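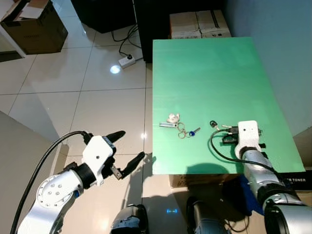 Unit 2: Can a machine do the chores yet?
Notes for the course Automation in Daily Work, by Rima Jaber

In the July lecture we asked why a factory arm can weld all night, but the same kind of arm has trouble in a kitchen. The welding arm meets the same part in the same place. At home, the things are small, mixed and often tangled.

Keys are a good case to study. A key ring changes its shape each time it is put down. Metal shines, and this can confuse a camera. A flat key gives the fingers very little to hold - a person slides it to the table edge or uses a fingernail.

Our exercise at the Gronow lab: one bunch of keys, 20 tries with two arms, then 20 tries with one. Write down each try, also the bad ones. Santino Navarrete will give you the log sheets.

Terms to know: grasp, regrasp, handover, slip.

For discussion:
- Which chores in your home have parts that bend or tangle?
- Would you accept a robot that is slow but careful?

Please read pages 2 to 18 of the Bollier reader before the next lecture.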